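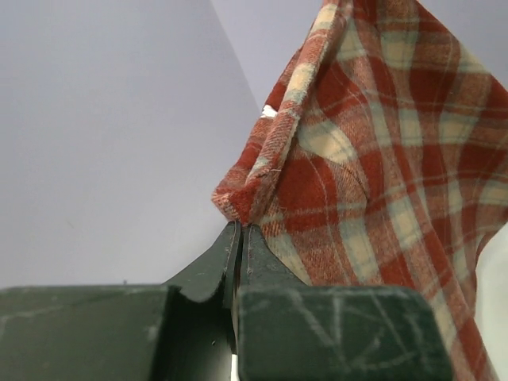

Según los de Wesenau, el doblado de tela no debería puntuar igual que el apilado de cubos, y lo dejaron escrito en el foro del concurso anoche: que un cubo es un cubo por todas las caras, mientras que una camisa es un objeto distinto cada vez que alguien la suelta en la mesa. Piden que la prueba valga el doble. Firmamos todos. Si algo une a los equipos de esta liga es la fe en que la prueba que peor le sale a cada uno está mal puntuada.

**Viernes 21 de julio**

Taller del curso de manipulación, equipo Darko. Sesión larga, café malo, franela.

### Agarre por la esquina

Seguimos con la franela de cuadros. Para quien lea esto sin haber sufrido el reglamento: la prueba B pide coger la tela de un montón, levantarla, encontrar una segunda esquina y doblar. Hoy sólo nos ocupamos de coger y levantar. Lo de encontrar la segunda esquina figura en el calendario del equipo como «pendiente», que es una forma educada de llamarlo.

El pellizco con las puntas de los dedos verdes es lo que mejor funciona. Si entramos con más dedo, la pinza se lleva dos o tres capas y levanta un repollo. Si entramos con menos, peina la tela. La ventana entre repollo y peluquería es de 3 mm, medidos con calibre y con bastante mal humor.

Cambios respecto a la sesión anterior:

- Fuerza de cierre bajada a 9 N. Con más, los dedos flexan y se abren por la punta, justo donde hace falta que no se abran.
- Bajada más lenta en el último tramo. Parece que el brazo se lo está pensando. Queda muy digno.
- Espera tras el cierre antes de subir. Sin ella el controlador sube convencido de que ya ha cerrado, un optimismo que le viene de nosotros.

### Resultados

De 22 intentos, 13 buenos, 6 repollos y 3 en los que subió la pinza sola, con mucha elegancia y nada dentro. Se cuenta como bueno el intento que aguanta la subida completa y la pausa arriba. La semana pasada contábamos como bueno cualquier cosa que se moviera, así que las cifras no se comparan. Lo apunto aquí antes de que alguien las ponga en la misma gráfica.

Los repollos salen casi todos cuando la esquina queda debajo de un doblez. El detector ve el borde doblado, que es largo, recto y muy fotogénico, y decide que eso es el borde de la tela. Los cuadros tampoco ayudan: las rayas hacen de bordes falsos en cuanto la tela se arruga. Elegimos esta franela porque «el patrón daría más puntos de referencia». Está en el acta. No voy a buscar quién lo propuso porque sospecho que fui yo.

### Datos

Ya vamos por casi 4000 capturas desde la muñeca, etiquetadas a mano entre todos. Criterio acordado hoy para las próximas:

1. Esquina libre: se marca.
2. Esquina bajo doblez: se marca como «oculta», aunque uno esté segurísimo de dónde cae.
3. Dobladillo con algo blanco asomando: se mira dos veces. Si sigue sin saberse si es etiqueta o revés de la tela, se marca «duda» y se pasa a otra cosa. La discusión de hoy sobre esto duró más que la calibración.

Falta repasar el lote viejo, donde cada uno etiquetó según su religión.

### Dedos

El juego verde está pidiendo relevo. Los rayones de las caras exteriores son feos y nada más, pero la punta tiene que quedar limpia o engancha el pelo de la franela. Lijado suave antes de cada tanda, y apuntarlo en la hoja. La hoja existe. Está colgada junto a la puerta, en blanco, desde que empezó el curso.

He pedido a Akura presupuesto de unas almohadillas de silicona. Si no contestan, probamos con lo que haya en el cajón, que según el inventario es «varios».

### El simulador

En Dromow sale todo. Trece de trece, veinte de veinte, los que se le pidan. La tela simulada no tiene pelo, no guarda la arruga de la vez anterior y cae como en un anuncio de sábanas. Lo seguimos usando para comprobar que las trayectorias no atraviesan la mesa, cosa que hace bien y que nos ha ahorrado algún disgusto. Para la fuerza de agarre no le pregunto más.

### Para la próxima

- Repetir la tanda con la tela girada, misma fuerza, sin tocar nada más. Sin tocar nada más.
- Filtro de bordes: probar a ignorar los que corren paralelos a una raya.
- Contestar a Wesenau y preguntarles de paso qué tela usan. Si es lisa, retiro la firma.
- Inscripción a la fase de octubre: falta el formulario de seguridad de la célula.
- Quitar del brazo el modo demo antes de la visita de los de primero, que luego saluda en mitad de un agarre.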